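Can a robot fold my laundry yet?

Sun 16 July

Short answer: nope, not at my house! I've been reading up on the folding machines again (Dotutora has one, Kekov keeps teasing one) and I still do six loads a week by hand.

Towels seem to be the easy part. They're rectangles. Shorts are where I'd want to see a demo, because you've got two legs, a waist, and that gap in the middle, and on black fabric even I lose track of which layer I'm grabbing. Lay them flat on the bed first and it's a lot easier.
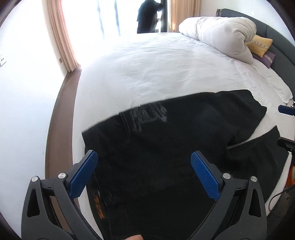
What I'd pay

Not 2,000 dollars, sorry Dotutora. For 100 I'd put up with a slow one, even if it took 90 minutes a basket and left the socks to me.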